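Sourdough, round two

So the rye starter is back! I'd pretty much given up on it in May, when it smelled like nail polish and sat there doing nothing for almost 13 days. My neighbor told me to dump it. I fed it whole rye instead, twice a day, and by the end of the week it was climbing out of the jar (I had to scrape it off the shelf, and off one cookbook).

A few of you asked what changed. Mostly the flour. I'd been using an old bag of white from the back of the pantry, and I switched to the coarse rye from the Flumholm mill – the one in the brown paper sack. I also stopped keeping the jar by the window. It lives on top of the fridge now, next to the radio.

My loaf at the moment is 40 minutes in a covered pot, then 6 more with the lid off. You may want longer if you like a really dark crust. I don't, my teeth are not what they were. Caraway goes in at the second fold, and I've been adding a spoon of molasses too, which my aunt in Rokthorpe would call cheating.

I have plenty of spare starter, so bring a jar with a loose lid and I'll fill it. Next time I want to try the potato bread!

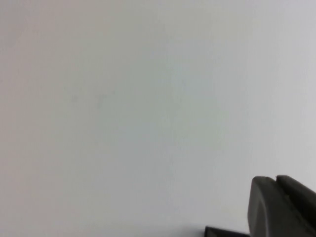

Iulian Dumitrescu wrote back that he skips the molasses and soaks a slice of stale rye in the dough water overnight, and that his loaves stay soft for days that way.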